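Skitdale grip trials

Recordings made while comparing two hand-held grippers, the Drinura and the Talebi, on household jobs. The set holds 583 recordings from some 60 sessions. Each one has a gripper view and a head view, stored as separate files with a shared clip number.
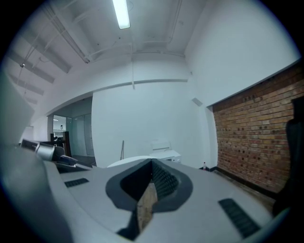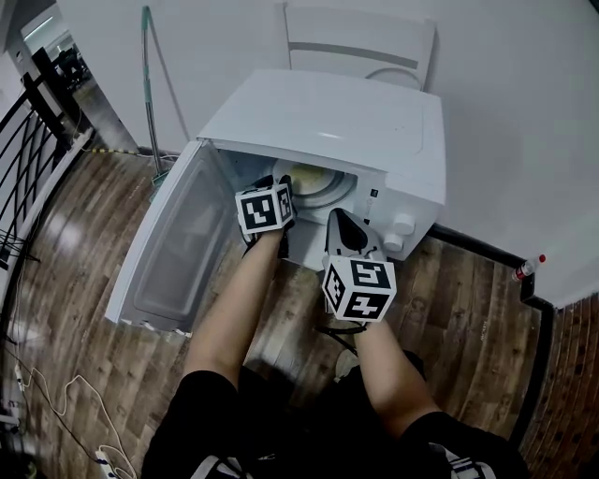
Gripper view (first) and head view (second), washing machine task.

Layout
clips/ – video, one folder per session
notes/ – operator remarks, plain text
splits.csv – training and test lists

Known problems
Head and gripper clocks drift in the December sessions. Use the offsets in notes/ before pairing files. Marker tracking drops out when a hand goes deep into a door or drawer.

Contact: Mahsa Ranjbar, Astelel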